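Two-arm handover: how many demonstrations before the policy stops dropping the part?

Yuzuki Ebihara
Posted June 26, 2025 in Teleoperation and data collection

We are collecting teleoperated examples for a bimanual task on a pair of arms with parallel grippers. The left arm picks up a small block, passes it to the right in mid-air, and the right arm puts it down on its own side. The cameras are one on the head and one on each wrist.

So far I have 200 episodes. The trained policy reaches for the block well and lifts it nearly every time, then hesitates at the handover. Either the left gripper opens too early or both hold on until the controller trips on force. Training loss looks fine. I have read the Dresard guide and the handover page on the Wikis, and both just say "collect more data".

Is it the number of episodes or the way I am recording them? All of mine were driven by one operator, with the block starting in the same 3 places.

Kamarul Ismail

Probably the way you are recording them. Look at the timestamps before you add anything. In most sets I have been asked to check, the approach takes up nearly all of the frames and the handover itself a handful. The loss is averaged over frames, so the policy can score well and still be poor at the only part that matters to you.

Our layout is close to yours, with the grippers meeting over the middle of the table and the block lying on the surface below. 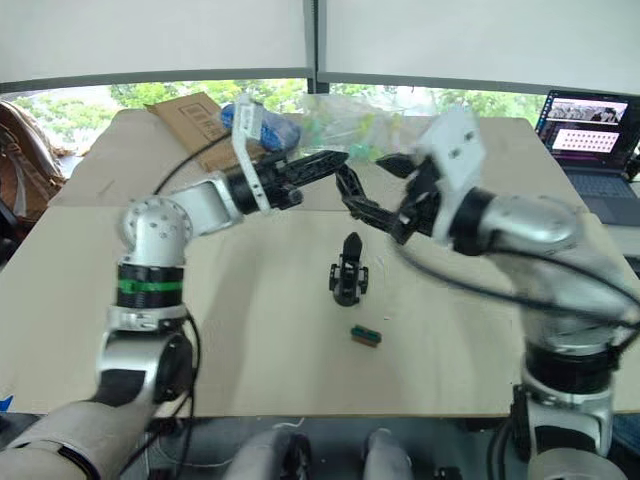 What I would change, in order:

1. Slow down at the meeting point. Hold both grippers closed on the block for a clear pause before the left one opens. If the operator releases at a different moment each time, with nothing visible to mark it, the policy has no cue to learn from.

2. Check the sync between the wrist cameras and the joint log. We had one wrist stream three frames behind for a whole batch. It did no harm to the pick and ruined the handover.

3. Vary the start positions properly. Three fixed places teach three trajectories. Move the block between episodes, and turn it as well.

4. Record recoveries. Start 50 episodes with the grippers already slightly misaligned and let the operator correct. Keep these as a separate batch so you can weight them.

5. Leave the background alone until the task works, then vary it. A bag or a box at the back of the table is fine as long as it is not there only in the good episodes.

After steps 1 and 2 we re-recorded from scratch and got a usable policy from 98 episodes - fewer than you have now. I would not mix the old ones back in.

nakajima_bench

more data worked for me. also try longer action chunks

Yuzuki Ebihara

Thanks both. I checked the logs and the right wrist stream is late, by a varying amount, so I cannot simply shift it. I will fix the capture first and re-record with the pause. Kamarul, how long do you hold before release?

Kamarul Ismail

One second, counted by the teleoperation software with a beep. Operators left to judge it themselves get shorter and shorter through a session. If your lag varies, look at the USB hub before the software. Ours was two cameras sharing one port. There is an older thread by a user called Dondby, from November, with the test script for it.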